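The Orange Floor

By the time I inherited the method it already had a name, a budget line and 910 simulated rooms. The name was Plodden. The idea was that a robot which hesitated before touching things would, in the long run, touch them better. My predecessor had believed this so completely that she left to raise goats.

Every room had been laid out by software with no experience of living anywhere. Brick walls indoors, doors that led to more brick. Floors came in whatever color the random number felt like, and on Saturday it felt like orange. I ate my lunch in front of that floor and tasted nothing.
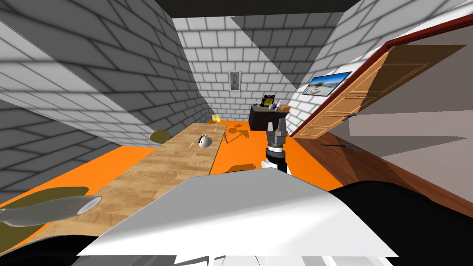
Both arms out, one beach on the television.

The task was to set the table. The method said: reach, stop, consider, reach again. The pause was the result we were supposed to be publishing. Priltum, the baseline, never paused at all. It went at a bowl the way my uncle goes at a buffet, and it had beaten us in every room up to 30, when I stopped looking and went for a walk.

"Give it longer to think," said my supervisor, who was known through the whole building as Kong and signed his emails that way. So I gave it 7 seconds. Then I gave it 19. You'd be surprised how long 19 seconds is when you're watching a machine have doubts over a cup.
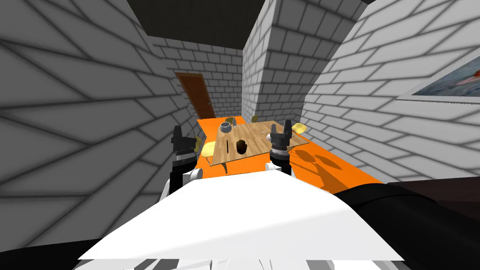

Plodden at the table, four yellow chairs and no guests.

I began to feel we had something in common. I had been considering a job offer from a company called Arnik since March, reaching for the phone and stopping. They made conveyor software. They had a cafeteria with windows. I had written two versions of my reply and saved both in a folder called Misc.

At a quarter to six Kong came by with his coat on and asked how the pause was doing.

"It's pausing," I said.

"Good pausing?"

I told him I thought so. He looked at my screen for a while and then at his watch, and I could see him deciding that good pausing was a finding. He said to try the next view, the close one from the wrist, and write down whatever it did.

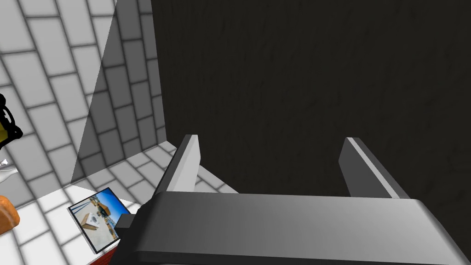
I set the pause back to 7 seconds and pressed run. Then I opened the folder called Misc, read both replies through, and fixed a comma in the one that said yes. The clock in the corner of the screen got to five, then six. I put my hand on the mouse and waited to see which of us would go first.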